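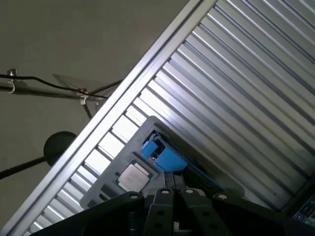
I put off buying a proper holder for loose processors for years. Mine lived in whatever antistatic bag was closest, and then in May I bent a couple of pins fishing one out of a drawer, so that was the end of that! I ordered the Carklow tray from D'Amico, mostly because they had it in stock and shipping was free.

I've had it on the bench long enough now to have opinions. It's gray plastic, pretty matte, with a raised rim I keep bumping with my elbow, and molded pockets for the parts. A chip sits flat in its pocket with the heat spreader facing up, and there's enough of the green border showing that I can see where to put my fingers. The printing on the lid is tiny on most of mine, so I still need the desk lamp and my reading glasses for that (not Carklow's fault, I know).

The blue parts are my favorite bit. They're so bright that I can find them even when the rest of the bench is a mess of silver and gray, which is most evenings. They felt stiff the first week and then loosened up nicely.

Gripes? A couple. The recessed slots near the corner collect dust like crazy, and a cotton swab only sort of gets in there. And the thing is light, so if you lean it on something slatted or ribbed, check that it's settled before you let go. I wish they'd put little rubber feet on it. My old Kakar tray had those, and it never slid anywhere, but the pockets were so shallow I didn't trust it with anything I'd paid real money for.

I'd buy it again, and I've already got 2 of them. If you only ever own one processor, and it's in your computer, save your cash.

Posted December 1, 2022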